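2020-04-19

I have spent four evenings with the trial version of Gallia, the kitchen simulator that Lunham sells to people who train robot arms. My view is that it is worth paying for if you know what you are buying, and that the sales page does a poor job of telling you.

The offer is simple. A seat costs 107 dollars a month. For that you get 73 ready-made kitchen tasks, a set of food and tableware models, and the tools to record your own runs. There is a cheaper plan from Drondent, but it gives you bare tables and colored blocks, and I don't think blocks teach an arm much about food.

Food is where Gallia earns its price. A croissant is a hard thing to pick up. It has pointed ends, a ridged top and no flat side to grab. An eggplant is smooth and heavy at one end. Put both on the same counter and you have a fair test of whether your grasp planner has learned anything general.
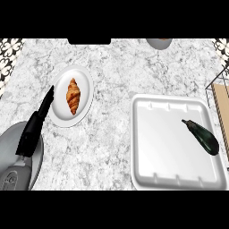 ## What the money doesn't buy

The look is good. The marble and the crust are better than I need. The contact physics is another matter. In my runs the croissant behaved like a solid block. It didn't flake or give when the gripper closed, and a grip that would crush a real one was scored as a success. Lunham says softer food is coming in August. I would not pay now for something due then.

Vandana Bhatt, who runs the test bench at Sisodia, disagrees with me on this. She told me that most of her failures happen before contact - the arm comes in at the wrong angle or clips the plate - and a stiff pastry is fine for fixing that. She has a point. Of the roughly 600 runs I logged, most of the bad ones went wrong on the approach.

So buy it for reaching and placing. Don't buy it for grip force, and don't let a high score in Gallia talk you out of testing on real bread. A bag of croissants is cheap next to the monthly fee.

I would also like Lunham to let people pay by the week. My own project needs the simulator for short stretches, and the seat sits idle the rest of the time.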